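Vumusden laundry replay tools

Vumusden reads bimanual laundry logs, lines up the head and wrist streams, and tells you where the planner and the hands parted ways. It holds 289 episodes. Maintained by Gilang Wattimena and, under protest, Ratih Ginting. 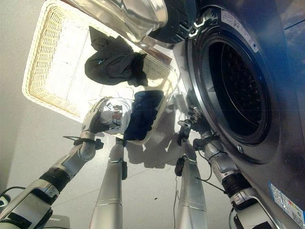
The planner assigns one job per arm and locks it until both report back. Here the left hand has the printed white garment at the basket and the right is at the rim of the drum opening, so both locks are held. If either times out, the log says "waiting" in a tone we find smug.

Grasp candidates 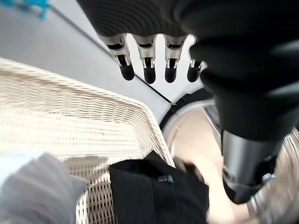 Candidates are ranked by reachable edge, then by height. Dark cloth scores badly with the default depth filter, and a black garment hanging over the basket rim, like this one, used to be filed under "shadow". Set dark_cloth: true. It is off by default for reasons Ratih has promised to write down.

Blur flag

Wrist images below the sharpness threshold are flagged, never dropped. Filter them yourself and live with the gaps.
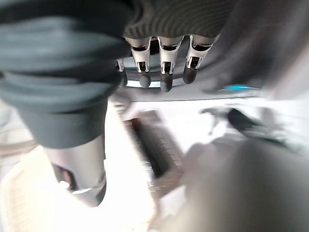 Wrist view, fingers sharper than the surface below.

Cloth segmentation

The mask model was tuned on Llanos and likes a visible outline. At close range it returns one large blob and full confidence.

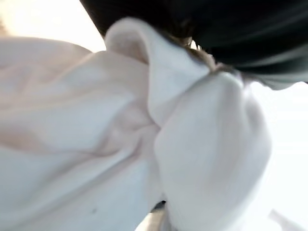 White cloth at very close range, dark shape across the top.

Known issues

Replay stalls after 1,000 queued messages. Restart it.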